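Nollinar Bin Picking Kit: Frequently Asked Questions

Last updated 2018-11-08

What do I get in the kit?
The gripper, two sets of fingertips, a hose and cable set, mounting hardware and the Matia control software. The robot arm and the bin are not included.

Does Musutico sell the arm as well?
No. Most customers already own one. If you need an arm, ask us for the list of models we support before you buy.

What kind of bin can I use?
Any rigid, open-top bin up to 400 mm deep. Metal and hard plastic both work. Scratches and stains on the floor of the bin are fine.

Does the bin have to be bolted down?
No, but it must not move. A bar clamp on the rim is enough for testing. Mark the position with tape so you can put the bin back in the same place after cleaning.

Can it pick mixed items?
Yes. Items of different shapes and sizes can share a bin. Very thin items lying flat against a wall are the hardest, and you should expect some missed picks.

How do I route the cables?
Run them along the outside of the arm and strap them down. Leave a loop at the last joint. The wrist can turn 360 degrees during a pick, and a tight cable will pull out of its fitting.

How long do the fingertips last?
It depends on what you pick. At the Bickerstaff site the first set was changed after 47 days. Replacement takes 2 minutes and needs one hex key.

Can I try it before I order?
Yes. Send us a box of your own parts and we will run them on our test bench. Trial slots from October onward are booked through the contact form, and return shipping is paid by the customer.

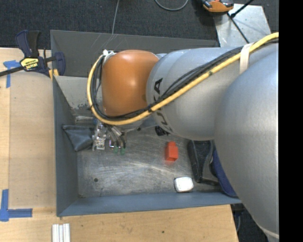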